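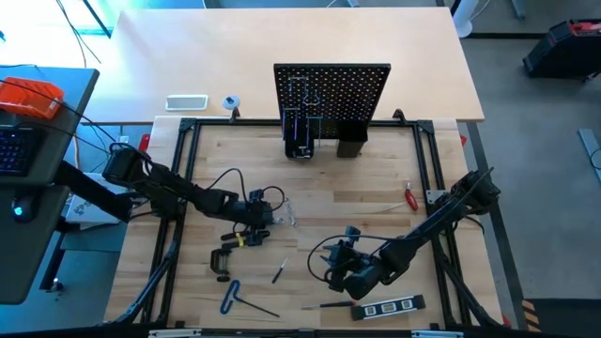

4. Preparing and publishing a death notice

This section explains how to write a death notice in Penent and how to send it to the memorial page and to the printed newspaper. It is valid for the version of 31/01/2019. If your office still works with the older version, the buttons in step 6 have other names, but the order is the same.

Before you start, please have ready:
- the full name of the deceased person, with the spelling the family wishes to see
- the date of birth and the date of death
- the place and the hour of the ceremony, if they are already decided
- the name and the telephone number of the contact person in the family
- a portrait, if the family wants one

4.1 Creating the notice

1. Sign in with the user name of your office. In the left menu, choose Notices and then New notice.

2. Choose the type. A Short notice contains the name, the dates and the ceremony. A Full obituary contains also a life story. You can change a short notice to a full obituary later, but it is not possible to go back without losing the life story.

3. Fill in the name fields. A birth name goes in its own field and is printed after the family name with the word "born". Titles such as Dr or Rev. are written in the field Title, not in front of the first name.

4. Enter the dates. If only the year of birth is known, leave day and month empty. The program calculates the age by itself and shows it in grey. Please compare this age with the one in the family's text. When the two are different, ask the family before you continue.

5. Write or paste the life story. Text which is pasted from a letter or an e-mail often brings with it double spaces and strange line breaks. Press Clean text one time after pasting. Paragraphs are kept, bold and italic letters are not.

Note: The family section ("She is survived by...") has its own box under the life story. Names in this box are not visible to search engines. Names which you write in the life story itself are visible.

6. Press Save draft. The notice receives a number, which you will find at the top right. Write this number on the paper file of the family.

4.2 Adding the portrait

1. Open the draft and press Portrait. Choose the file from your computer.

2. Move the oval until the face is well placed. For a portrait taken from a group photograph, use the button Hide background.

3. Choose Colour or Grey. The printed newspaper always uses grey, also when you choose colour for the memorial page.

Note: A notice can have 2 portraits, for example one from youth and one from later years. On the printed page only the first one appears. To change the order, pull the small pictures with the mouse.

4.3 Approval by the family

1. Press Send for approval and check the e-mail address of the contact person. The family receives a link to the draft. They can write remarks, but they cannot change the text themselves.

2. The link is valid for five days. After this time you can send a new one from the same place.

3. When the family has approved, the notice has a green mark in your list. If they prefer to approve by telephone, choose Approved by office and write in the remark field who gave the approval and when.

Caution: Every change after the approval removes the green mark, even the correction of a comma. The notice must then be approved again.

4.4 Publishing

1. Open the approved notice and press Publish.

2. Choose where the notice shall appear: Memorial page, Printed newspaper, or both. For the printed edition you choose also the district, for example Lund or Gultasville.

3. Control the price. A printed short notice has a maximum of 10 lines. Further lines are added to the price one by one, and a line with a single word counts as a full line.

4. Choose the day of printing. Days which are already closed are shown in grey and cannot be selected.

5. Press Confirm. You receive a confirmation by e-mail in almost two minutes. If it does not come, do not press Confirm again. Look first in the list Published.

Caution: A printed notice cannot be called back after the day is closed. Errors on the memorial page can be corrected at any time with Edit published notice.

4.5 Condolence messages

Messages from visitors are not shown before your office or the family has read them. To give this task to the family, open Settings of this notice and mark Family reads messages. Candles without text are shown immediately.

If a ceremony is moved, change the hour in the field Ceremony and not in the life story. Visitors who have asked for a reminder will then receive the new hour automatically.

For questions about invoices before the change of prices in March, please write to Loltow with the number of the notice in the subject line.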